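How to Read a Drilling Contractor's Fleet Status Report Without Losing an Afternoon

Last updated: 29 Nov 2019

Every offshore driller puts out a fleet status report. It is a table of rigs, customers, dates and day rates, and it is set in type small enough to discourage casual interest. If you own a few shares, supply the industry, or have a cousin on a jack-up who keeps telling you things are picking up, you should learn to read one. My working copy is from Trargate, a contractor with 13 rigs and a great fondness for footnotes.

Step 1: Go to the back

Start with the footnotes. The table will tell you a rig is contracted through February. The footnote will tell you the customer may leave with a month's notice and a polite letter. Print the last page separately and keep it beside you while you work through the rest. 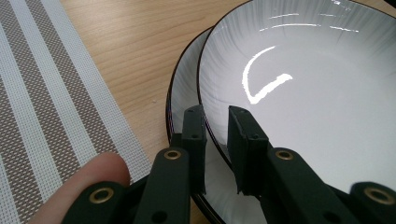 Step 2: Sort the rigs by what they are doing

Take a pencil and mark each rig as working, waiting or stacked. Contractors have several words for a rig that earns nothing. "Warm stacked" means there is a crew aboard and the lights are on. "Cold stacked" means the lights are off. "Available" means the phone is on the desk and everyone is looking at it.

Watch out for "preparing for contract." A rig can prepare for a very long time. Trargate's Clutik prepared through 4 reports in a row, and by the last one I felt it must be the best-prepared rig afloat.

Step 3: Separate firm time from option time

Firm time is work the customer has agreed to pay for. Option time is work the customer may ask for later if it feels like it. Most reports show them as bars in two shades, and the shades are closer together than I would have chosen. Write the firm end date next to each rig and ignore the options for now.

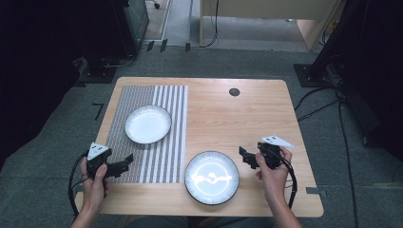 If an option is priced, the rate will be in the notes. If it says "mutually agreed," there is no rate, and what you have is a plan to have a meeting.

Step 4: Work out the backlog yourself

Multiply the firm days left by the day rate, rig by rig, and add it all up. Say a jack-up has 171 firm days left at $70,000 a day. That gives you just under $12 million. Do the same down the column.

Your total won't match the company's. Before you write an angry letter, check these:

- Whether the company's figure includes mobilization fees.
- Whether it counts options. (It shouldn't. Look anyway.)
- Whether any rate is marked "not disclosed," in which case you'll be guessing, same as the rest of us.
- The date at the top. Backlog shrinks every day a rig works, so a stale report flatters everyone.

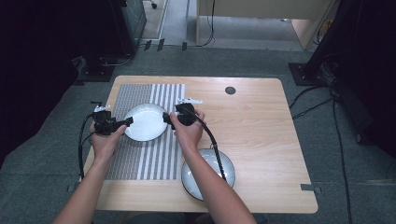 Step 5: Look for the gaps

Draw a line between the end of one contract and the start of the next. Small gaps are normal: rigs have to be towed, inspected and painted. A long gap in the middle of the year needs explaining, and the explanation is usually "special periodic survey," where the rig goes into a yard and money comes out of the company.

The Acuña had a gap like this, listed as "up to 2 months." I put down the full two and would advise you to do likewise with anything that starts with "up to."

Step 6: Compare it with the last one

Open the previous report next to the new one and go rig by rig. Start dates slide to the right. Rates get quietly replaced by a dash. Now and then a rig vanishes from the table completely, which generally means it was sold for scrap and the announcement came out late on the evening before a holiday.

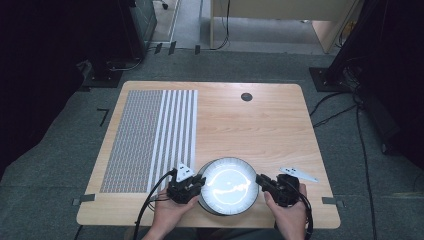 I keep my own version in a plain spreadsheet with one row per rig and one column per report. Changes go in red. The row for the Flirnent is almost entirely red, and I've grown rather attached to it.

Step 7: Now read the press release

Only at this point. You'll find that "strong customer dialogue" covers the rigs you marked as waiting, and that "fleet optimization" covers the one that vanished. Put your own backlog figure next to theirs, note the difference, and file both where you can find them next quarter.

Contact | Copyright 2019 | Back to top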